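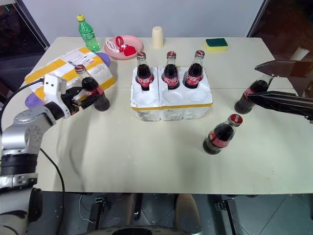
## October, equipment planning for the two-arm table

Started at 9:20, finished after lunch. Gwion Probert wants one page from me on what we buy before the end of the quarter, so I'm putting the long version in the notebook and will cut it down later.

The bottle packing task stays as the reference job for the budget. Glass Coca-Cola bottles into the white styrofoam holder, both arms working, other stuff left on the table as clutter (parcel, Sprite bottle, pink plate, sponge, cup). If a purchase doesn't help with this job or the next two on the list, it goes to next year.

### Grippers and fingers

We need spare fingers more than we need a third gripper. Glass necks are narrow and smooth, the body is wide, and one set of fingers has to cope with both. The quote from Edel is 271 per finger pair, with 33 for a set of replacement pads. Gape came in cheaper on the pads but wouldn't commit to a delivery date, and I've had two emails from them that answered a different question from the one I asked.

My proposal:

- two finger pairs from Edel
- four sets of pads, same supplier
- no third gripper this year

Total for the above is 674 before shipping. I checked it twice. Shipping still to be confirmed, Edel said they would combine the boxes.

Open point: whether the pads fit both hands. The drawings I have are for the left one. Ask before ordering.

### Cables

The cable from the left wrist hangs down past the near edge of the table on its way to the floor. I want proper cable guides on both arms in this order, and a longer lead so the loop can be tied further up the arm. Small money. Put down 41 for guides and ties and don't argue over it.

### Bottle holders

Styrofoam is fine for now but I don't expect it to last through a long run of tests. The wells will wear, and once they wear the placement results mean something different from week to week. Options:

1. Keep buying styrofoam holders and throw them out on a schedule.
2. Have a hard holder machined or printed with the same spacing.
3. Both — styrofoam for demos, hard holder for measurements.

I prefer 3. Rosarari has done molded parts for us before and their minimum was sensible. Sent them the well spacing and asked for a price on two pieces. No reply yet at the time of writing.

If we do go with a hard holder, mark the front edge the same way as on the current one, with the yellow tape. People orient it by that.

### Table

Current table is light cream, which works well enough with dark bottles. It's worse with the cream cup and anything else pale. Before spending on lights or cameras, try a dark mat. We already have one in the store room, I think behind the old Zulus crates. Cost zero.

I would also like a bit more free table on the right. That could be a wider top or just clearing the clutter toward the back. Clear first, measure reach, then decide. I am not putting a new table in the budget on a guess.

### Consumables

Easy to forget and we forgot it last time. Bottles, parcel tape, sponges, spare caps, floor cleaner. Glass will get dropped onto tile sooner or later, so add a rubber floor mat for under the near edge and a proper dustpan. Setting aside 200 for the lot.

### Things I left out on purpose

- Third arm. Came up again in the meeting. There isn't room and we don't have a job for it.
- New base. The current one carries what we put on it.
- Service contract with Zulus. They wanted a full year paid up front. We can pay per visit, and I would sooner have the money in spares.

### Running total

| Item | Cost |
|---|---|
| Finger pairs, two | 542 |
| Pads, four sets | 132 |
| Cable guides and ties | 41 |
| Consumables and floor mat | 200 |
| Hard holders | waiting on Rosarari |

915 without the holders and shipping.

### To do

- [ ] email Edel: pad fit on the right hand, shipping, lead time
- [ ] chase Rosarari
- [ ] find the dark mat
- [ ] measure reach on the right side with the clutter moved back
- [ ] one page to Gwion, table only, leave out the part about the meeting

Gwion, if you're reading this before the one page arrives: the finger order is the one that can't wait. Everything else can slip a month.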